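Sofa firm's 'ten-year' fabric promise comes with small print

Furniture seller Prasa says the covers on its new Arska range will last ten years of family use. Buyers may want to read the guarantee before they believe it.

The company put the claim at the top of its October brochure, where the corner version of the sofa is priced at £2680. Further in, the promise shrinks. Fading is not covered, nor is bobbling, nor any mark left by a pet. Cushions that go flat are covered for the first year only.

Prasa bases its figure on a rub test, in which a patch of cloth is worn down by a machine until threads break. It has not said how many rubs the fabric survived, or who ran the test. Asked twice, a spokesman sent the brochure again.
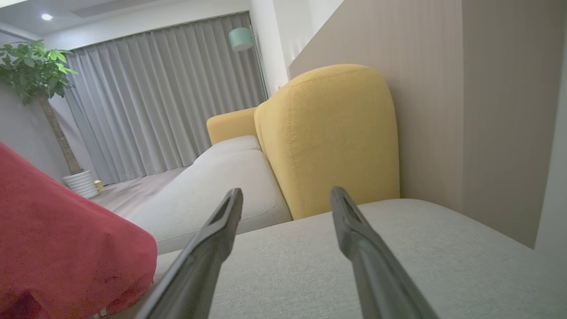 Guadalupe Jaramillo, who has repaired furniture for more than 20 years, is not impressed by the number. "Threads breaking is the last thing that goes wrong," she said. "People get rid of a sofa when the seat sags or the front edge looks grubby. I've seen covers in perfect order on seats you couldn't sit on."

Emiliano Villaseñor bought an earlier Prasa model, the Povier, for £996. He said he claimed after seven months over a split seam and was told it was "normal wear". The firm later offered him a voucher, which he turned down.

Prasa says the terms have been made simpler since then. They now run to about 2000 words, and customers must still keep the receipt, the care label and proof of a yearly clean by an approved company. The only approved company named is Chávez, and its prices are not listed.

The range goes on sale next month — the rub test results, Prasa says, may be published "in due course".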